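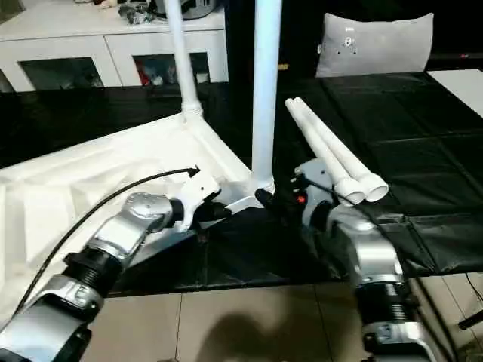
7. Grip faults during frame assembly

Read this section before you run the stand or rack program on a two-arm Rorkon cell. It replaces the two paragraphs on slipping parts in the August edition, which told operators to raise the grip force and try again. We no longer recommend that, for reasons given under 7.3.

7.1 What the fault looks like

The usual case goes like this. The left gripper holds the molded base while the right gripper brings a tube to the socket. The tube meets the socket, the right arm pushes, and the base turns a little in the left gripper's fingertips. The controller sees the push force rise and fall, decides the tube has seated, and moves on. You now have a tube resting in a socket at a slight lean, and a program that believes it is finished with that joint.

Fault 1327 (Part moved in grip) is supposed to catch this. Sometimes it does. In the Ridthorpe trials the code came up on clean, dry parts that hadn't moved at all, and stayed silent on a base that had turned far enough to see from the doorway. Treat 1327 as a reason to look. Treat the lack of it as no information.

The status light on the gripper is not much better. Red means the gripper has power and motion is held or limited. It does not tell you whether the part is secure, whatever the quick-start card implies.

CAUTION: A long tube fixed at one end only can fall when the base turns. Keep your face and hands out of its reach until the joint has been checked by hand.

7.2 Stopping and clearing the fault

1. Press the stop button on the cell. Do not use Pause on the screen. Pause holds the arms in position but keeps them ready to move, and a queued command will run as soon as someone touches Resume.

2. Wait until both arms are still. Count the time from the last movement you see, and allow 1000 milliseconds before you approach. The screen may say "Stopped" sooner.

3. Support any upright tube with one hand, near its lower end. If you can't reach it without leaning between the arms, get a second person.

4. Turn the key to Manual and take the key out.

5. Open the right gripper first. The left gripper is usually carrying the base, and opening it first lets the whole assembly tip.

6. Open the left gripper and lift the assembly clear.

7. Pull gently on each tube that the program has marked as seated. If it turns or comes away, the joint was never made. Mark the joint as open on the Assembly page, or the program will skip it on restart.

Note: Step 7 is the one people leave out. The Assembly page shows a green check beside each finished joint, and it is tempting to believe it. The check is set by the program reaching the end of a line. No sensor looks at the joint.

7.3 Why more force is a poor fix

The force setting runs from 0 to 3000 and has no units. The supplier calls it a comfort scale. We asked what it measured and have not had an answer we could print. Above 700 the fingertip pads flatten, and on smooth plastic they begin to creep sideways under load. You get a tighter squeeze and a worse hold. Molded ribs can also crack, and the crack may be on the underside where you won't find it until the stand is carrying weight.

Leave the setting at or below 700 for molded parts. If a part slips at that setting, the grip point is wrong or the pads are worn.

7.4 Before you restart

1. Wipe the fingertip pads with a damp, lint-free cloth and let them dry. Replace any pad with a shiny patch.

2. Move each arm by hand through its full reach and watch the cable. It must not pull tight at the wrist or hook over a joint. A tugging cable can turn the gripper enough to cause the same fault.

3. Press on the work surface where the base will sit. Soft mats let the base rock. If yours gives under your thumb, put a firm board on top and teach the height again.

4. Lay loose tubes where neither arm will sweep them. The program does not know about parts it hasn't picked up.

5. Teach the left grip point again, as close to the socket as the fingers allow.

6. Run the first joint at the slowest speed with your hand on the stop button.

The automatic recovery option (Settings, Motion, Retry) should stay off. In the Sandero release it repeats the same push at the same angle, which is how the Chrysikopoulos workshop ended up with a split socket. A later release is said to fix this. Test it on scrap parts before you take anyone's word for it, ours included.

If the fault returns after step 6, save the motion log before you switch off; it is erased at power-down. Send it with the force setting and the grip point name to Radoslava Procházka in field support.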